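# About Kastimen

Kastimen tests computer monitors and writes down what we find. We started with one desk, one light meter and a borrowed colorimeter, and we now work from a second-floor office with two dark rooms and a storage area that is always too full.

The company was set up by Ruwan Chowdhury and Callum Menzies. Ruwan had worked in returns for an electronics store and was tired of seeing the same screens come back for the same faults. Callum repaired laptop panels. They began by posting measurements on a plain web page so customers could look up a model before buying it. The page got more visitors than the repair bench did, and after a while the bench was closed.

## What we do

Most of our work is panel testing. A screen arrives, gets a number and is left running for 30 minutes before anything is measured. After that it goes through the same steps as every other screen: brightness, contrast, color accuracy, uniformity, response time and input lag. We measure response time at each refresh rate the monitor offers, including the low ones. Many people run games at 60 or 75 frames a second on a much faster display, and a screen tuned only for its top speed can look poor down there.

Our archive holds 828 reports. The oldest ones were made with a slower sensor and are marked as such. We don't compare them directly with newer results, and we ask readers not to either.

We also do paid work for companies that buy screens in quantity, such as call centers, schools and design offices. They send us two or three candidates and we send back the numbers and a short recommendation. Paid reports are never used on the public site. Manufacturers can't pay for a review, and they don't see one before it is published.

## Our tools

Trerix is our response time rig. It reads light changes from a small patch of the screen and logs them to a file, and we publish that file with every report. The current version has been in use since September. It replaced a rig that needed to be lined up by hand each time.

Rangel is the software that turns those files into the charts you see in our reviews. It is free to download. It runs on Windows and Linux, and a Mac version is being worked on slowly.

Gostum is the name of our loan program. Schools and clubs can borrow a calibration kit for up to 16 days. You pay return shipping and nothing else. We have 4 kits, so there is usually a wait in the fall.

## How we buy and what happens after

We buy most monitors at retail, under a personal name. When a maker lends us one, the report says so in the first paragraph. Purchased screens are kept for around three months in case a firmware update changes the results, then sold through the used page with their hours listed. Loaned screens go back in their original boxes.

## Contact

Email is best. Callum handles questions about measurements and corrections, and Ruwan handles paid testing and the loan program. If you think a number is wrong, send the model, the firmware version and your settings. Corrections are added at the bottom of the report with the old figure left in place.

The office is open by appointment only. We can't accept monitors dropped off at the door. 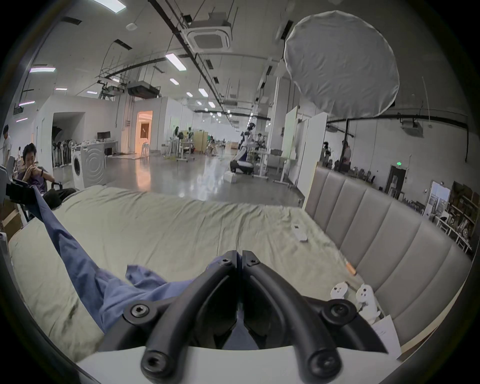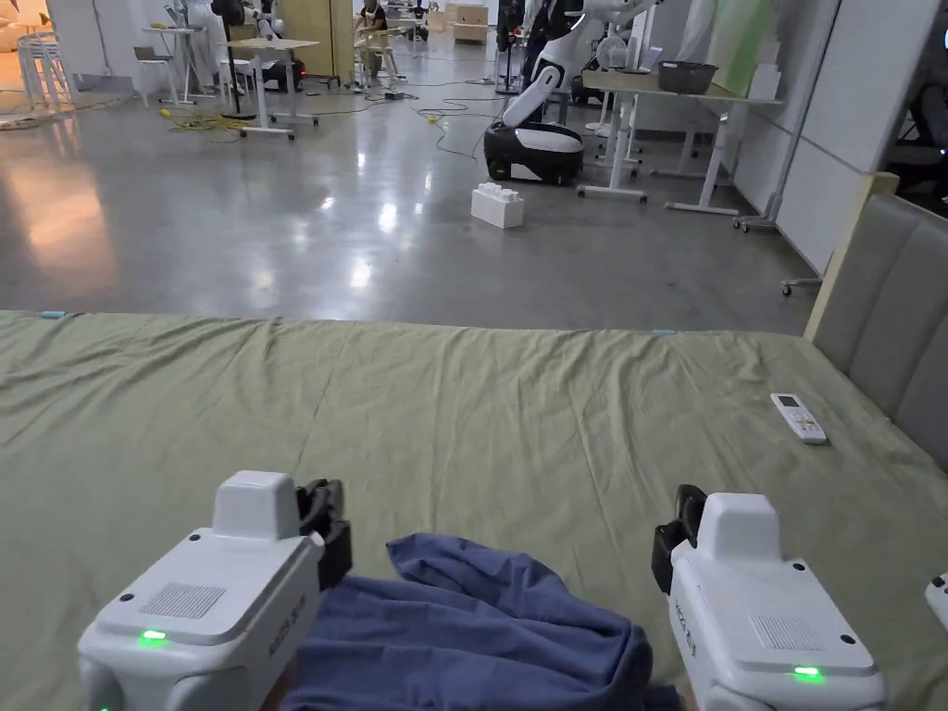
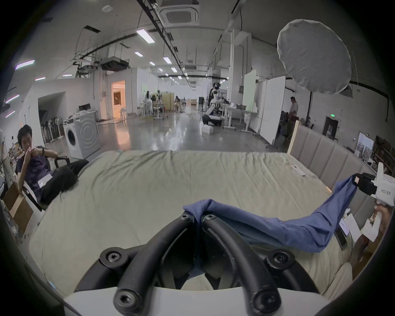 *Blue cloth and hand-held grippers over a green bed sheet.*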